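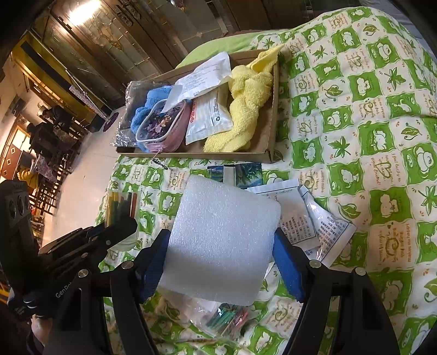 Home Skills for Everyday Living
Unit 4: Sorting Small Things on a Bed
Handout for the Thursday group, Stornport Evening Classes
Zohreh Arabzadeh

Welcome back, and thank you to everyone who brought a bag of odds and ends last time (I know some of you had to dig deep, and some of you only had to open the nearest drawer!). We ran short on time, so I have written up what I meant to say along with what I did say, and a few things that came up while we were putting our coats on.

Why the bed

Most of the books on our list tell you to sort on a table, and if you have a big clear one then by all means use it. Most of us in this class don't. The bed is usually the largest flat surface in a home, it is soft, and you will want it back by night, so the job gets finished. Jiang made the good point that a quilt with a busy print can hide small pieces. I have a weakness for cheerful bedding myself, frogs and all, and I wouldn't ask anyone to change theirs for this. Spread a plain sheet over the top if you are working with buttons, beads or screws. For towels, pouches and papers the quilt is fine as it is.

Push the pillow up to the head of the bed and leave it there.

The tray

You want one shallow container, and a plain cardboard tray does the job beautifully. Deep boxes swallow things, and by the second week you are back to rummaging. With a low side you can look across and see a towel, a packet, an envelope, a pouch, and put your hand straight on the one you want. Set it on the far side of the bed from where you stand and keep the near half clear for working.

Soft things

Small towels go in first, folded flat, along the back if you can manage it. Please do fold them. A towel that has been twisted up and dropped in takes the room of three, and it rolls onto whatever is beside it. If you only have the patience to fold one, fold the biggest.

Pouches and bags

A zippered pouch with a clear window is worth its weight in gold. Stand it toward the front, with the window facing you, and tuck any chain or wrist strap inside so that it doesn't catch when you lift the tray. Clear plastic bags are nearly as good, though a crinkled one with dark contents can be a puzzle a month later, so write on a bit of tape and stick it on. Colored sticks, pencils and craft pieces can stay together in a clear bag of their own. Don't sort them by color unless you enjoy that sort of thing (I do, and it has cost me whole afternoons).

Paper

Paper is where people lose heart, so we'll go slowly. Make these piles:

Pictures: picture cards, postcards, anything you would like to look at again
Leaflets: instructions and printed sheets, in any language
Envelopes: anything with an address or account on it

Reker asked about leaflets in a language you can't read. Keep them with the thing they came with until somebody has read them to you. Plastic sleeves are handy for the ones you mean to save, and you can slip two back to back in each. When I last went through my own papers I had 87 leaflets, and 60 of them went straight into recycling without a pang.

Foam blocks and other packing

Foam is light, bulky and oddly hard to throw away. Keep a block if it fits something fragile you own and might move or mail. Otherwise let it go. Check what your own collection will take before you put it out, as Stornport and Joltudthorpe have different rules and I have been caught out by both.

For next time

Please do one bed's worth of sorting at home, start to finish, and jot down how long it took. Mine took 119 minutes in February, with tea. Bring the tray with you if it travels well, or just a list of what ended up in it. We meet at 7 p.m. in the same room, and there are spare trays by the door if you need one.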